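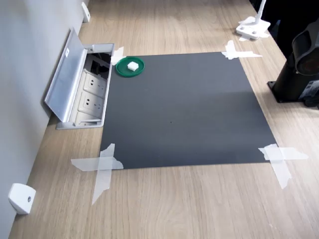
Should I oil or varnish a light wood table before the kids start using it every day?

gravelpath
Posted Apr 6, 2024

We bought a secondhand dining table from a shop in Gutthorpe. The seller said it was sanded and given one coat of something, but he couldn't tell me what. It is a light wood and I would like to keep it light. It will be used for meals, homework and my sewing, so it needs to handle spills and a certain amount of scraping.

I tested a bit of the underside with a damp cloth and the wood went darker for a few minutes, then dried back to normal. I take it there isn't much protection there.

My choices at the local store are Clistov hard oil and a water-based varnish from Cifuentes. The oil is easier to touch up. The varnish is supposed to be tougher, but I have heard it is a lot of work to redo once it gets scratched. I have never done either. I also don't have a garage, so whatever I use has to go on in the dining room with the windows open.

Which one holds up better, and do I have to sand the whole top first?

pinesandpots

If you want it to stay pale, look at the varnish first. Most oils make wood look slightly wet, and on light wood that comes out as a yellow or honey color. Some brands sell a "raw" or "natural" version with a little white pigment in it to cancel that out. Check the can, and try it on the underside before you do anything to the top.

For sanding, you don't need to go back to bare wood if the old coat is thin and even. Wash the top with warm water and a drop of dish soap, let it dry overnight, then sand lightly by hand with the grain. Wipe off all the dust. If there is old wax on it, the new finish will bead up or stay tacky, and then you do have to strip it. A drop of water that sits up in a round bead for a long time is one sign of wax, though a good varnish does the same.

Three thin coats of varnish on the top, two on the underside. People skip the underside and some get away with it. Wide boards can cup if only one face is sealed.

The other thing is curing. Dry to the touch is a few hours, but a finish can take weeks to harden fully. During that time don't leave anything flat sitting on it – placemats, a cutting mat, a vinyl cloth. And keep tape off it. Masking tape can lift a young finish when you peel it, and if it stays down for a long time the adhesive may stay behind.
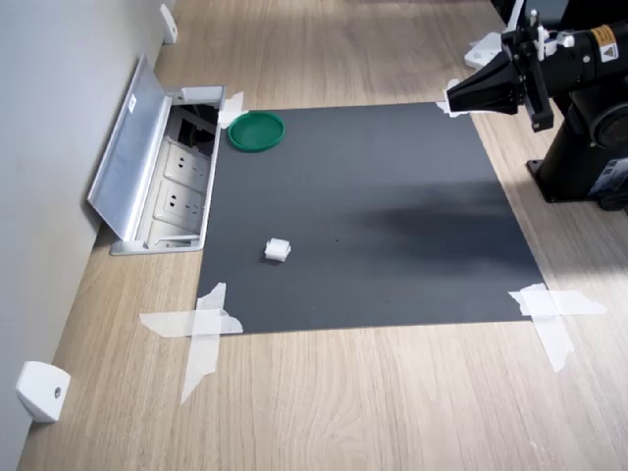
Mat fastened to a light wood tabletop with white tape at the corners; green lid toward the far left.

If you do end up with tape residue later, a little vegetable oil on a rag and ten minutes of patience gets most of it. Wash with soapy water afterward.

Drirkidow

oil. we did ours in June and its fine. wipe off the extra or it gets sticky. lay the rags flat outside to dry, dont ball them up, they can catch fire

secondcoat

I have used both. With kids and homework I would go with oil, mostly for the repairs. Pen marks and fork scratches will happen either way. With oil you sand the one spot with 200 grit or so, rub in a bit more and it blends. With varnish you can see the edge of the patch, and in the end you redo the whole top.

Oil does need a fresh coat now and then. Ours gets one when water stops beading near the chairs. It is an evening's work and the table is back in use the next day, with care.

On sanding, I disagree a little with the answer above. Oil has to soak in, so an unknown old coat is a problem. Your damp cloth test suggests there is hardly anything there, but do the same test on the top itself, in several places. If some areas darken and others don't, sand the whole thing evenly, starting at 100 grit. Don't go very fine at the end or the wood won't take the oil well.

Cold rooms slow everything down, so if the windows are open, do it on a mild day.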